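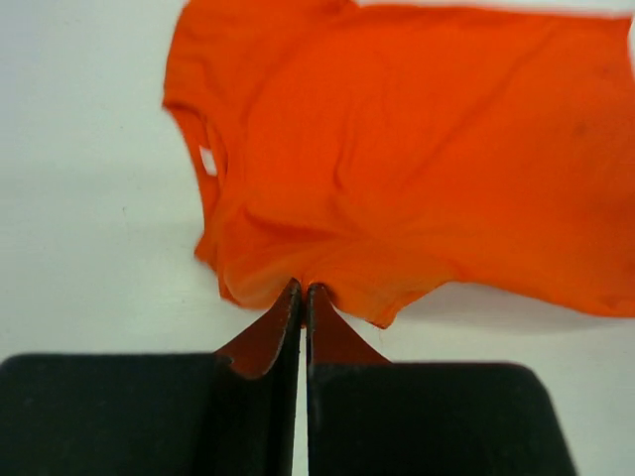 Orange short-sleeved t-shirt on a white tabletop.

Sorneck Coffee Cart – Progress Report to the Jalholm Small Business Fund
Second report, covering the first full quarter of trading
21/01/2023

1. Where things stand

The cart has been open at the Sorneck bus station since the start of the quarter. We sell drip coffee, espresso drinks, tea, hot chocolate and a short list of baked goods. Hours are 6:00 to 1:30, Monday through Friday. We tried Saturdays for five weeks and stopped. Most of our customers are commuters and there are few of them on weekends.

Plain drip coffee is the best seller by a wide margin. We had planned the menu around lattes and cappuccinos, and the first orders of milk and syrups were too large. We have cut the syrups from nine flavors to four (vanilla, caramel, hazelnut and a sugar-free vanilla) and have not had complaints, apart from a couple of people who miss the peppermint.

2. Sales

We sold 2,577 cups of drip coffee in the quarter and 1,159 espresso drinks. The application had the two nearly equal. Drip brings in less per cup but takes seconds to serve, and in the half hour before the 7:40 express leaves, speed matters more to us than the price of the drink.

Baked goods were slower than expected until we moved them from the side shelf to the counter next to the register. Muffins and plain bagels now sell out most mornings. The scones did not sell at any point and we have dropped them.

Tea is steady but small. Hot chocolate went up when the weather turned and we expect it to fall off again in spring.

3. Spending against the grant

The used two-group espresso machine came in under budget. The grinder went over, and the two nearly cancel out. The remaining equipment money went to a second airpot brewer, which was not in the original plan. We asked for approval by email before buying it and received it the same week.

One repair was not budgeted. The water pump on the cart failed in the sixth week and we lost two mornings of trading. The part and labor came to $200, which we paid out of sales and are not claiming.

We have $1,063 of the grant unspent. It is set aside for the outdoor menu board and the awning. The awning supplier has given us two delivery dates and missed both. If the next one is missed we would like to talk about using a different supplier, at a slightly higher price.

4. Beans and suppliers

We started with two roasters and now buy everything from Carvalho. Their medium roast is the one people come back for, and they deliver to Sorneck on their regular run, so we no longer pay shipping. The dark roast we bought from the other roaster tasted fine fresh but went bitter in the airpots after an hour.

Brewed coffee is now thrown out after 90 minutes. This costs us a little at the end of the morning, when the second airpot is often a third full. We have started brewing half batches after 11:00.

Milk comes from the wholesaler in Jalholm twice a week. Oat milk is the only non-dairy milk we carry. Almond was tried and most of it expired.

5. Pricing

A small drip was $1.75 when we opened and is now $1.95. The convenience store across the street charges less, and we lost a few regulars to it in the week of the change. Some have come back. We do not plan another increase before summer. Refills in a customer's own cup are $1.25 and have been popular with the drivers.

6. Problems still open

The power hookup at the station trips if the espresso machine and the bagel toaster heat up together. The station has promised a separate circuit but has not given a date. Until then we toast between drinks, and the line backs up.

The punch cards need a rethink. The tenth cup free was easy to explain, but people use the card for drip and then redeem it for a large mocha. We will limit the free cup to drip when the current cards run out.

7. Next quarter

The Serninov office park has asked us to bring the cart over one afternoon a week, and we will run a trial there in February. There is no permit fee on private property, but we need an additional certificate from the insurer – the request is in. We will report Serninov sales separately so they do not get mixed in with the station figures.

Receipts and the monthly sales sheets are attached.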